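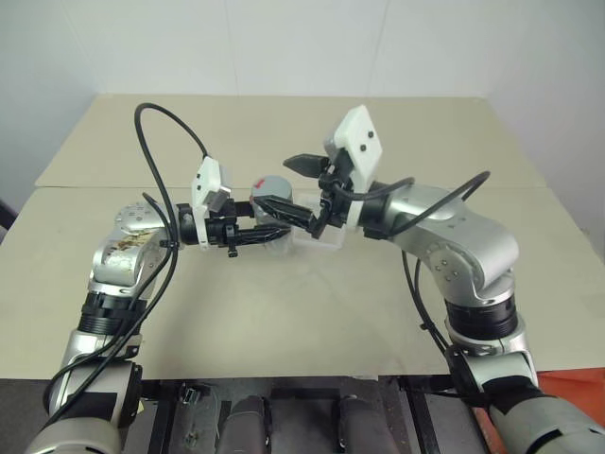

Student Robotics Project at Travard Technical College Moves to Shared Data and an Online Final

Travard, 5 April 2020 - The second-year robotics class at Travard Technical College will finish its two-arm handling project online this spring, using recordings the students made in the lab during the winter term. The final presentations, planned as a public event in the college hall, will be streamed in May.

The project is called Ater. It asks students to program a pair of robot arms to handle ordinary household containers on a tabletop. The main task is a clear jar with a lid: one gripper steadies the body of the jar while the other works near the top. Other tasks use shallow plastic trays and boxes.

Eight students are enrolled, working in four teams of two. Each team wrote its own control program and trained it on demonstrations, in which a student guides both arms through the task by hand control while the joint positions and camera views are saved. By the time the lab closed, the class had recorded 749 demonstrations. All of them are now on a shared college server, and every team may use the full set.

"We had planned for each team to keep its own recordings until the final," said Orathai Duangkaew, who teaches the class. "With the lab closed, that stopped making sense. A team that had booked late slots would have been left with very little to work from."

Clear containers were chosen on purpose. Transparent plastic is hard for a camera to pick out against a pale tabletop, and the first programs written in the fall often closed the fingers in the wrong place. Two teams dealt with this by relying more on the sensors mounted at the wrists. The other two kept the overhead view as their main input and added more demonstrations with the jar placed in different spots on the table.

Bongani Du Plessis, a student on one of the wrist-sensor teams, said that timing between the arms took up most of the winter. "If the second arm comes in early, it pushes the jar before the first one has hold of it. If it comes in late, the first arm sits there squeezing. We changed the order of the steps a lot of times before we settled on one."

His team is now rewriting the part of its program that decides when a grip is firm enough to go on. The work can be done from home against the recordings, but it cannot be tested on the arms until the building opens again. The college has not set a date for that.

Grading has been changed to match. Teams will no longer be scored on live runs. They will hand in their code, a written report and a video presentation in which they play back their best recorded attempts and explain at least one attempt that failed. The report counts for half of the grade, up from a quarter under the original plan. Students who want to complete the live runs later can do so when the lab is available, and the result will be added to their project certificate.

The judging panel will include two engineers from Rusnák, a packaging equipment firm that has supported the class since it began. Rusnák paid for the replacement gripper fingers used this year and had offered a tour of its workshop as a prize. The tour will be held at a later time.

The college's evening robotics club, Vondent, has also moved its meetings online. Club members do not need to be enrolled in the class. The meetings cover basic programming for robot arms, and members can ask for read access to the Ater recordings once they have signed the lab's data form. High school students may join with a parent's permission.

"Some of the club members have never seen the arms in person," Duangkaew said. "They can still open a recording, look at what each joint was doing, and try to write something that would do it better."

Applications for next year's class remain open to current first-year students - the deadline has been extended to the end of May. Applicants need a passing grade in introductory programming. Earlier experience with robots is not required.

The link for the final presentations will be posted on the college's events page. Questions about the project, the club or the application process can be sent to the robotics teaching office at Travard Technical College.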